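2022년 5월 21일. 급하게 씀. 오타는 나중에 고침.

## Skodwood 두 달 써본 후기 (이민·국경 법안 추적용)

결론 먼저. 계속 쓸 거임. 근데 남한테 막 권하진 못하겠음. 별 다섯 개 중에 세 개 반.

뭐 하는 물건이냐면, 청문회 속기록이랑 법안 수정안, 의원실 보도자료를 한데 긁어와서 검색하게 해주는 유료 서비스. 만든 데는 Furard. 원래 Koller 쓰다가 넘어왔다. 나는 국경 정책이랑 망명 심사 쪽만 본다. 주간 뉴스레터 혼자 만들고 있고, 마감이 매주 토요일 저녁이라 검색 속도가 제일 중요함. 그래서 이 후기도 그쪽으로 많이 기울어 있다. 세금이나 보건 쪽 보시는 분들은 감안하고 읽으시길.

가격. 연 159달러. 월 결제 없음. 이거부터 마음에 안 듦. 선거철에만 쓰고 싶은 사람도 있을텐데. 무료 체험은 2주 주는데 카드 먼저 넣어야 되고, 해지 버튼이 계정 > 청구 > 기타 안에 숨어 있다. 찾는 데 한참 걸렸음.

### 검색

빠르다. 진짜 빠름. Koller에서는 "구금"이랑 "이송"을 같이 넣으면 커피 타고 와도 안 끝나는 경우가 있었는데 여긴 바로 뜬다. 국경 관련으로 내가 걸러낸 속기록이 2,729건인데 이 안에서 발언자별로 나누는 것도 한 번에 된다. 같은 의원이 같은 단어를 어느 회의에서 어떻게 썼나, 이걸 시간순으로 쫙 세워줌. "급증"이라고 부를 거냐 "위기"라고 부를 거냐 갖고 싸우는 동네에서는 이 기능 하나로 본전 뽑는다.

지난번 뉴스레터도 이걸로 썼다. 어떤 의원이 초반엔 "수용 시설 부족"이라고 하다가 몇 주 뒤에 "안보 문제"로 갈아타는 게 표에 그대로 보임. 예전 같으면 이틀 걸릴 일. 점심 전에 끝남.

단점. 동의어 처리가 엉망이다. "미성년자"로 찾으면 "동반자 없는 아동"이 안 잡힌다. 직접 묶어줘야 됨. 묶음은 저장이 되는데 공유는 안 됨. 왜?

그리고 발언자 오인식. 질의하는 사람이랑 증인이 말을 겹쳐서 하면 두 사람 말이 한 덩어리로 붙어버린다. 하필 싸움이 제일 크게 난 부분이 그렇게 됨. 인용하기 전에 반드시 원본 영상 확인할 것. 나는 한 번 틀리게 내보내고 정정문 냈다. 창피했음.

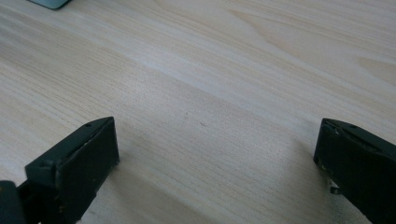

Ulises Echeverría: 발언자 문제는 저도 겪었는데 설정에서 "원문 줄바꿈 유지"를 켜면 훨씬 덜해요. 기본값이 꺼짐이라 다들 모르더라고요. 대신 요약 기능이 좀 느려집니다. 그리고 동의어 묶음은 공유는 안 돼도 텍스트로 내보내기는 돼요. 저는 그걸 동료한테 메일로 보내서 다시 붙여넣게 합니다. 원시적이지만 됩니다. 알림 쪽은 어떠셨는지 궁금하네요, 저는 그것 때문에 해지할까 고민중이라서요.

오 줄바꿈 그거 몰랐음. 초안 올렸을 때 달린 댓글인데 통째로 옮겨놨다. 켜보니까 확실히 나음. 완벽하진 않고. 고함 지르는 구간은 여전히 뭉개짐. 댓글에서 물어본 김에 알림 얘기.

### 알림

제일 별로인 부분. 키워드를 걸어두면 관련 문서가 올라올 때마다 메일이 온다. 좋은데, 걸 수 있는 키워드가 200개까지고 중복 제거를 안 해준다. 법안 하나에 수정안이 줄줄이 붙는 날은 메일함이 터짐. 같은 법안인데 메일이 따로따로. 하루치 묶음으로 받는 옵션이 있긴 있다. 근데 그게 밤에 온다. 그날 표결 다 끝나고 나서. 무슨 소용.

결국 이렇게 정리해서 쓰는중:

- 법안 번호는 즉시 알림
- 의원 이름은 하루 묶음
- "국경", "망명" 같은 큰 단어는 아예 안 건다. 걸면 망함
- 지역 방송 인터뷰는 따로 수동으로 확인

마지막 거. 방송 인터뷰는 수집이 약하다. 의원들이 회의장에서 안 하는 말을 방송에서 하잖아. 전직 관료들이 해설자로 나와서 현직 의원 저격하는 것도 죄다 방송이고. 그쪽 흐름을 보려면 Farska를 같이 써야 된다. Farska는 방송 자막만 모으는 데라서 법안 쪽은 아예 없음. 둘이 합쳐주면 좋겠는데 그럴 일은 없어 보이고. 두 개 다 돈 내고 있음. 지갑 얇아짐.

### 요약 기능

안 씀. 몇 번 돌려봤는데 양쪽 주장을 다 둥글게 깎아버린다. 한쪽은 예산 삭감을 요구했고 한쪽은 증액을 요구했는데 요약에는 "예산에 대한 논의가 있었다"로 나옴. 이러면 뭐하러 요약을 하나. 반대로 절차 부분, 그러니까 누가 발의하고 어느 위원회로 갔고 하는 건 깔끔하게 잘 뽑는다. 그 용도로만 쓰면 괜찮음.

한국어 화면은 메뉴만 번역돼 있고 도움말은 전부 영어다. "markup"을 "표시"라고 번역해놨던데 법안 축조심사 말하는 거다. 문의 넣었더니 다음날 답장 왔고 아직 안 고쳐짐. 답장 속도는 칭찬.
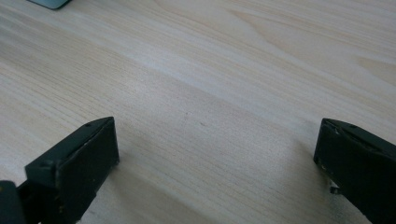 그리고 내보내기. CSV랑 PDF 되는데, PDF는 쓰지 마시라. 각주 번호가 다 밀린다. CSV로 받아서 직접 정리하는 게 빠름. CSV도 한글이 섞이면 엑셀에서 깨지니까 불러오기로 열어야 되고. 인용 링크는 문단 단위로 걸려서 이건 아주 좋다. 독자가 눌러보면 바로 그 발언으로 감. Koller는 문서 첫 페이지로만 보내줘서 항의 메일 많이 받았었다. "그런 말 한 적 없던데요?" 하고. 밑으로 한참 내리면 있는데.

모바일은 글자가 작음. 가로로 돌리면 발언자 이름이 사라진다. 지하철에서 급하게 확인하는 용도로도 애매. 앱은 없고 웹만 됨.

### Koller에서 넘어올 사람들 참고

저장해둔 검색은 안 넘어옴. 손으로 다시 만들어야 한다. 나는 주말 하루 날렸다. 메모는 넘어오는데 날짜가 전부 가져온 날로 바뀜. 원래 날짜가 중요하면 메모 본문에다 미리 적어놓고 옮기시길. 그리고 Koller 쪽 해지를 먼저 하면 내보내기가 막힌다. 순서 조심. 내보내기 먼저, 해지 나중.

과거 자료는 Koller가 더 깊다. 오래된 회기 자료를 파는 사람은 그냥 남아 있는 게 나음. Skodwood는 최근 회기 위주고, 예전 것은 표결 결과만 있고 발언이 없는 경우가 많다. 국경 장벽 예산 얘기를 처음부터 훑으려다가 여기서 막혔음. 결국 도서관 DB 갔다.

### 누구한테 맞나

매주 뭔가 써내야 하는 사람. 발언 비교가 일인 사람. 의원실 보좌진이나 시민단체에서 대응 자료 만드는 분들도 괜찮을듯. 그냥 뉴스 따라가는 정도면 과함. 무료 공개 기록으로 충분하다.

9월에 알림을 갈아엎는다고 공지가 떴던데 그거 보고 별점 다시 매길 생각. 중복 제거만 되면 네 개. 동의어까지 손보면 네 개 반.

일단 여기까지. 마감하러 감. 질문은 댓글로 주시면 일요일에 답 달겠습니다.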